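Section 4: Moving a Screen on the Skoserby Cart
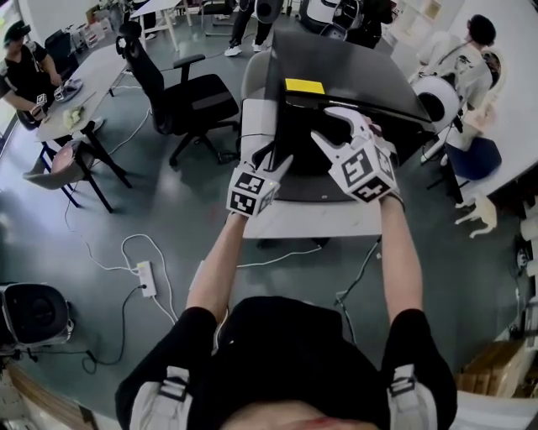
Can one person shift a large screen across the office on a cart?
One person can, provided the path is clear first, the screen stays in contact with the cart the whole way, and nothing else is riding along. Two people make it faster, or at least give each of them somebody to blame.

4.1 Before you move anything

1. Walk the route with your hands empty. Look for cables, chair bases, stools and boxes. An office chair's five-spoke base sticks out further than its owner believes.
2. Push chairs under desks. Stools go against the wall.
3. Lift floor cables out of the way, or cover them with the Corna ramp strip. The strip is 70 mm wide and takes two ordinary power leads side by side. It does not take three, whatever Valentin Toma in Stores may tell you.
4. Shut down the screen and unplug it at the wall. Standby is not off.
5. Coil any cable still attached to the back and secure it with a Clinport tie. A cable trailing beside the cart will find a castor within the first metre.

CAUTION: Pets must be out of the room before the cart rolls. Cats treat a moving cart as either a threat or a vehicle.

4.2 Moving the screen

1. Lock all the castors. Place the screen on the cart and keep hold of it.
2. Grip the near edges, one side each. Do not press on the display surface, even if it seems sturdy. A replacement Nnaji panel is $1,026 before freight.
3. Tilt the screen only as far as you need to see over or around it.
4. Have your helper unlock the castors, then push from the cart's handle at a dull walking pace. If you are alone, unlock the castors before loading and chock them with the rubber wedges supplied.
5. At a cable ramp, stop, square the cart up and go over slowly.
6. Lock the castors again before lifting the screen off.

NOTE: Sticky notes may stay on the casing during a move. Keep them clear of vents, and don't rely on one as the only record of which desk the screen belongs to. Use the asset label, part no. 255, from the spares bag.

4.3 After the move

Reconnect power last. Put the chairs back where you found them, or somewhere better if you have views on the matter. Enter the new location in the equipment register; Gudrun Isaksson reads it every November and does follow up.

Wipe the castors with a damp cloth if they have picked up tape or fluff. Return the wedges and the unused ties to the spares bag, and hang the bag on the cart's handle.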